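Workshop Notebook, Gudon Textile Conservation Room
Entry date: 08/02/2026
Entered by: Rocío Figueroa
Present: Brian Temba, Kenta Hosoda

Work continued on the Arrieta coverlet. The lining was released along the left side and the lower edge. The old stitching is a coarse linen thread, waxed, and it came away cleanly except at the lower left corner, where an earlier repair had been worked through all layers. Mr. Temba stopped there and left the repair in place pending a decision from Ms. Giannakopoulos.

Dye tests were carried out on the red, the brown and both blues. Each area was tested with deionized water and then with the detergent solution at working strength, under blotter and light weight, for 5 minutes. The blues and the brown gave no transfer. The red gave a faint pink mark with detergent and none with water. The test was repeated at a second location on the red with the same result. Wet cleaning of the whole piece is therefore suspended. Blotters are labeled and filed with the object record.

Mr. Hosoda completed surface cleaning of the reverse with the low-suction unit and screen. The bag was changed once. Soiling is heaviest along the old fold lines - this agrees with the condition report prepared by Mr. Marín on arrival.

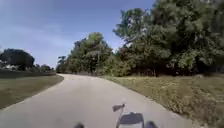 Relative humidity in the room stood at 34 percent at opening, lower than we prefer for handling the silk. The Walora humidifier was refilled and the silk border kept covered until the reading improved. Colleagues are asked to record the reading before uncovering any object.

Supplies: 3 sheets of blotter remain in the large size. The order with Skeledau should include these and the fine curved needles, size as before.

Outstanding:
Decision on the corner repair (K.G.)
Third test on the red, lower detergent concentration
Support fabric to be scoured and dyed; 4 samples first, to be viewed in daylight against the border
Lining to be rolled and stored flat side inward, tissue between layers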